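How do you sort small things in see-through bins?
Home and Storage > Tidying
Viewed 2,608 times

Plumik
I have bought a set of plastic bins for my craft table, the smoky grey kind with no lid and with holes for the hands in the sides. The table is white and I like how they look on it. My problem is the thin things. I have three white sticks for my paper lanterns and they never stay in order. I put them in the biggest bin and they lie across each other in all directions.

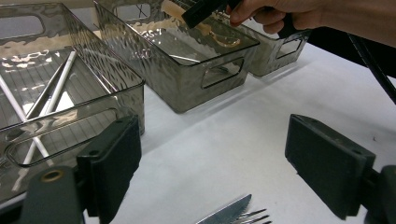 I also have glue, thread and paper clips, and I don't know if each kind should get its own bin or if I can mix them. The shelf above the table is only 8 inches high, so standing the sticks up in a jar is not possible there. How do you do it at your home?

Lotinura
I had the same trouble with knitting needles. Please try to put a smaller box inside the big bin, along the long side. I used the bottom half of a pasta carton, and the needles lie straight in it. For clips, use something with a closed wall, or they can fall out through the handle holes when you carry the bin. I lost many of them under the sofa in this way.

I would mix only the things you use together. My thread and scissors have shared one bin for roughly 2 years and I am content with it.

Lill
Rubber band around the sticks. Done.

Plumik
Thank you both! I made the carton this evening and it fits if I cut one end shorter. The rubber band I will use for the sticks I take to my class in Osbridge.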